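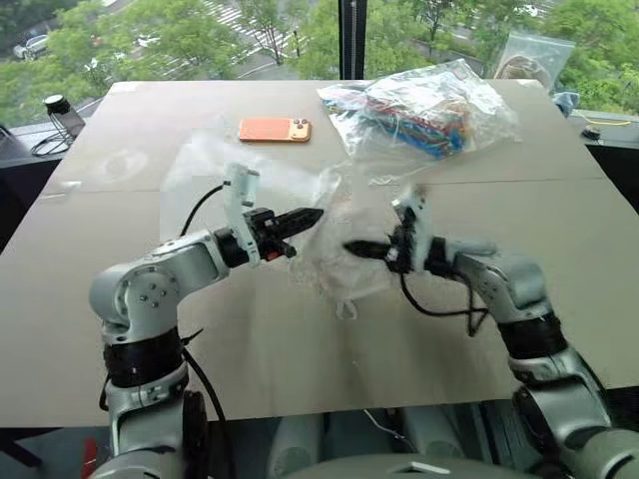
A clear plastic bag on the table, June.

I moved to Cetitz nine years ago and in all this time I did not learn to throw away a plastic bag. My mother washed them. She turned them inside out and hung them over the kitchen tap, and when I was a child I was ashamed if friends came and saw this. Now I have my own kitchen and my own tap, and you can guess what hangs there.

Last month I decided to write down what plastic comes into our flat. I don't want to save the planet by myself, I only wanted to know. I put a sheet of paper on the inside of the cupboard door and made a small line for each piece. My husband forgot for the first two days, so please add something for him. At the end of the month the paper had 164 lines. We are two people, and we both eat lunch at work.

The biggest part was bread and fruit. In our supermarket the apples are cheaper in the bag than loose, and I find this difficult to understand, but I buy them in the bag like everybody. Then came the small bags inside of boxes. I bought a box of tea from Trelley and there was a bag around the box, a bag in the box, and every tea bag had its own little coat also.

On Tuesday evenings there is a refill shop open near the station, it is called Flerine. You bring your jars and they weigh them empty first. I was nervous because I did not know the word "tare" and the man had to say it three times. His name is Sreekumar Chowdary and he was very patient with me. He wrote the weight on the bottom of my jar with a pen, 290 grams, and told me I should not scrub it off. Of course I scrubbed it off the same evening. It is a strong habit to wash a thing completely.

Rice and lentils are a good price there. Nuts are expensive, and the washing-up liquid smells of nothing, which I like and my husband doesn't. For pasta I still go to the supermarket, I must admit, because they only have one shape.

Some bags I keep. The thick ones with a zip can be used many times, if there was no meat inside. The thin ones make a terrible noise and never dry in the corners, so I use them once more for the vegetable peels and then they go. I have 11 in the drawer at the moment, folded in triangles the way my aunt showed me.

The paper for the next month is already on the door. My husband has his own pen now.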